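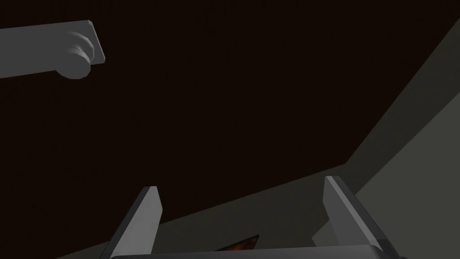
How long should the flakes sit in the meths before the shellac is fit to use?

Leave them 24 hours with the lid on, and shake the jar whenever you walk past it. Flakes ground in the old coffee mill are ready sooner, but they clump at the bottom if the jar isn't shaken in the first few minutes. I left the clumped jar overnight and it came good by the morning.

August, Brargate workshop, started 8.15 am. Damp outside, dry enough in by mid morning. Stove off.

Carrying on with the shellac trials for the Stiddale sideboard. Victor wants a colour settled before the carcass is glued up, so the inside faces can be done flat on the bench. I agree with him on that. Doing the insides of a closed carcass with a rubber is miserable and the corners always end up thick.

Mixed three jars, all at the same strength, 100 g of flake to 1000 ml of meths. It's a thin mix and takes more coats, but the last lot was too heavy and dragged. The jars are:

- Jar A: blonde flake, dewaxed, the new bag from Fandent
- Jar B: orange flake, same supplier, older bag
- Jar C: garnet, the end of what was in the tin, age unknown

Jar C is the doubtful one. Old flake goes off in the bag and then never dries hard. Put a puddle of each on glass before touching any wood. A and B were dry to the fingernail by lunch. C still took a print at 3 pm. I've marked the lid and pushed it to the back of the shelf. Kirsty says use it for sealing knots on the shop shelving. Fine by me, but it isn't going on anything we get paid for.

Strained A and B through a paint filter, then a piece of old cotton sheet. B left a fair bit of brown wax behind. Let B stand and poured off the top, and lost nearly a third of the jar doing it. Next time make more B than the job seems to want.

## Test boards

Cut 12 boards from the sideboard offcuts, all from the same plank so the grain is a match. Planed, then scraped, then sanded lightly by hand. Half of them were wiped with a wet rag and left to dry, then knocked back again, to see if raising the grain first makes any difference under shellac. Pencilled the numbers on the back. Last month we wrote them on the end grain and the finish floated the pencil off.

The boards that had been wetted first took the first coat far better. The dry ones went rough straight away, and I had to rub them back so hard that I went through at two of the edges. Worth the extra morning.

Brushed the first two coats on everything, then changed to the rubber. Lajos made up the new rubbers, wadding inside, washed linen outside. His are smaller than mine and I think better for the narrow rails. A drop of oil on the face only when it starts to pull. I was using too much oil to begin with and got smears on boards 3 and 4. They cleared with a dry rubber and fresh meths, though 4 still looks greasy at one end.
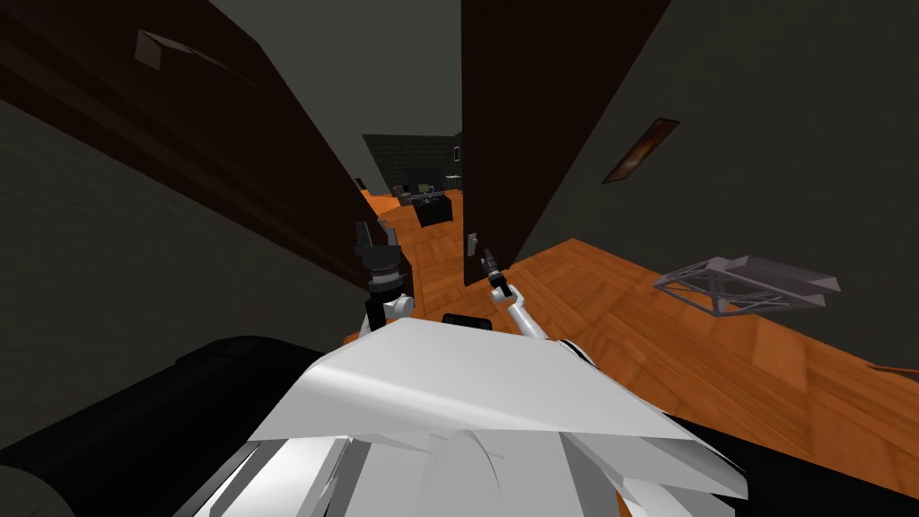 Orange flake is warmer than I remembered, and on pale wood two coats of it are plenty. By the fourth coat board 7 had gone the colour of cheap marmalade. Kirsty thought it would be fine in a room with other strong wood in it, and to be fair an orange parquet floor can sit well enough between dark brown panelling and a dark brown door, as it does here. My worry is that the sideboard is going against a plain wall with nothing dark near it to hold the colour down. So the plan is jar A for most of the coats with one of B early on, which puts a bit of warmth at the bottom and leaves the top clear. Board 9 was done that way and is the best of the lot. Everybody who came through picked it without being asked which was which.

One thing to note on board 9: the single coat of B was brushed, not rubbed, and there is a faint lap line a hand's width from the left end. It shows only with the lamp low. On the sideboard top it would show from the window, so the B coat has to go on in one pass with the wide brush and no going back. Practise on the spare shelf first.

## Heat and water

Put a wet glass on boards 1, 5 and 9 and left each overnight. All three had a white ring. The ring on 1 faded during the day, 5 still has it, 9 is somewhere between. The coats were only a few days old, so I will repeat this when they have hardened properly. Hot mug test on board 2 only. It printed badly. Shellac will always do that, and the customer has to be told in plain words before they choose it.

Pantelis Lambrakis suggested wax over the top. Did half of board 5 with the soft wax. It looks good and feels better than the bare shellac, but the water test through the wax was no different to my eye. We might still wax it for the feel.

The alternative is an oil varnish on the top only, shellac everywhere else. The two won't match in sheen unless the top is rubbed down with wool afterwards. Konstantinidis had a table done like that and the join between the two finishes was hidden under the moulding. Our sideboard has no moulding. There is a small bead on the front edge that might do the same job. Ask Victor before he runs the last length.

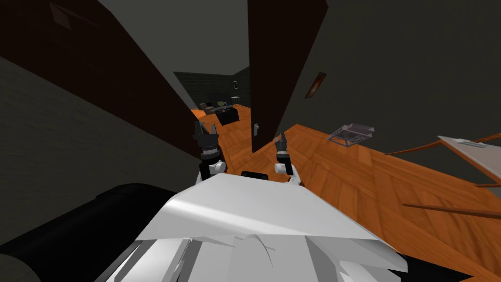
## Left to do

- Give board 6 its last coat. It was missed when I was called away and is now a coat behind the rest. Don't compare it with the others yet.
- Repeat the water test on 1, 5 and 9, same spots and also a fresh spot.
- Make one board with oil varnish over a sealing coat of A. Use only dewaxed under varnish. Jar B is out for this even after pouring off.
- Order meths. There is enough for one more litre of mix and then we are out.
- Washed linen for rubbers. Lajos has used the last of the old tea towels.
- Ask Fandent whether the orange flake comes dewaxed and what the wait is.

Rubbers are in the screw-top jar on the window sill with a splash of meths in with them. Keep A and B rubbers apart, the labels are on the lids. The oily rags have been hung over the rail outside to dry flat. Please don't leave any bundled up in the bin indoors.

Board 9 is wrapped in brown paper on the top rack for Victor to take to Stiddale. I have written the coats on the back: one B brushed, the rest A, last three by rubber. Not waxed. If they want it darker, the answer is a second coat of B and I need to know before the insides are started.

Packed up at 5.40 pm.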